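Benora Control Software: Frequently Asked Questions

This page answers questions that partner sites and new users regularly send to the Skadthorpe software office. It covers the control, perception and planning parts of Benora. Questions about hardware purchase should go to the Estholm office.

What does Benora do?

Benora runs two arms from a single controller. It reads the camera streams, estimates where the object and the grippers are, and sends joint targets to both arms at a rate of 50 per second.

Does each arm have its own planner?

No. Both arms share one planner, which treats them as a single system with a common clock. Separate planners were used in early releases and were withdrawn after users reported that the arms waited on each other at shared points.

Which tasks are used to test a release?

Each release is tested on rigid parts, cloth and shoelaces. Laces are the most demanding of these. A lace changes shape whenever it is touched, and a gripper often hides the part the planner needs to see.
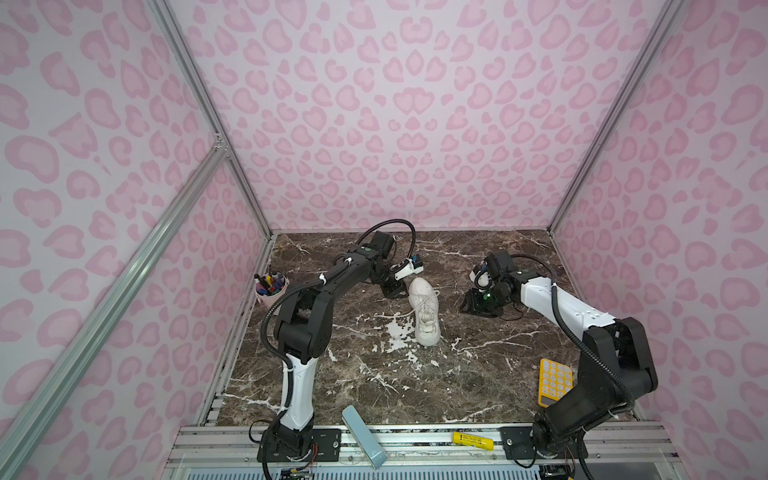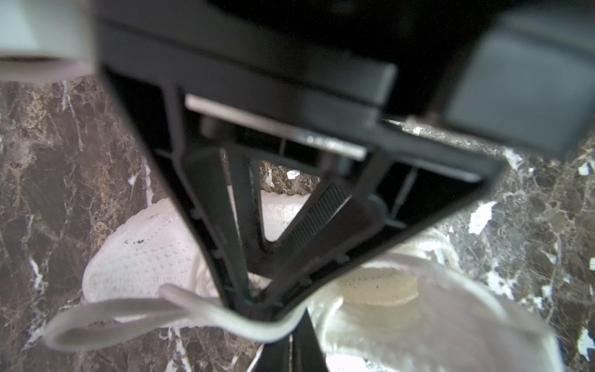
Work on a white sneaker, from the fixed and gripper-mounted cameras.

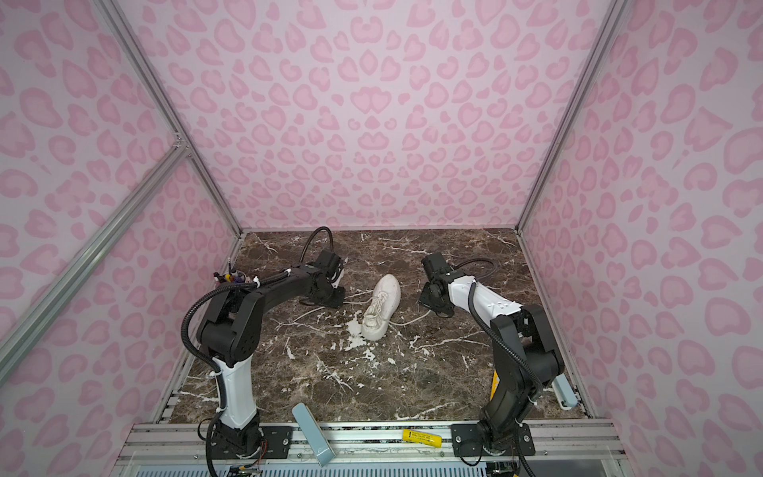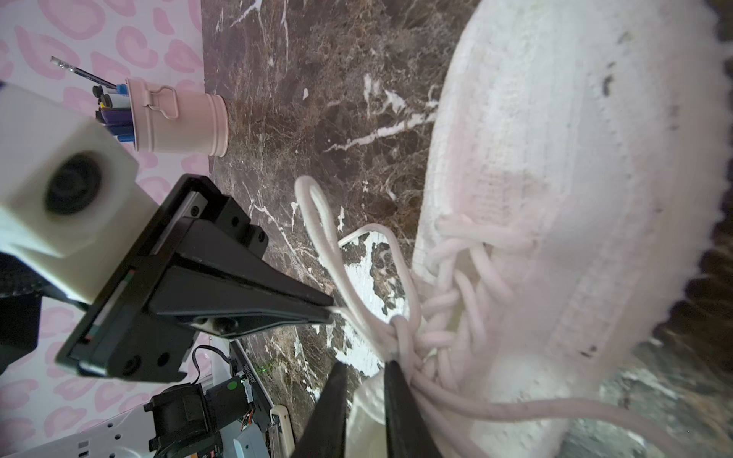 How does the software handle a lace it cannot see in full?

The perception module keeps a short history of each tracked strand and fills in the hidden section from that history. When confidence falls below the set limit, the planner holds both arms in place and requests a new view. The limit may be changed in the site settings file.

Do the cameras need to be calibrated again after a move?

Yes. Any change to a camera mount requires a full calibration. The guided routine collects 37 poses per arm and writes the result to the active profile. The previous profile is kept and can be restored.

How many recorded runs are needed to train a new task?

We advise sites to plan for 2,000 runs for a task that involves laces or cloth. Rigid parts need far fewer. Runs with dropped frames are marked by the Reddy log viewer and should be reviewed before training begins.

What does error 58 mean?

The two arm clocks have drifted apart. Stop the session, restart the controller and run the timing check. If the error returns, save the log before closing the session.

When is the next release expected?

The next release is planned for February. Sites using a custom gripper profile should read the migration notes before they update.

Whom should I contact about a fault?

Please write to Sandra Garside, Software Support, Skadthorpe. Include the release number, the site settings file and the full log of the affected session.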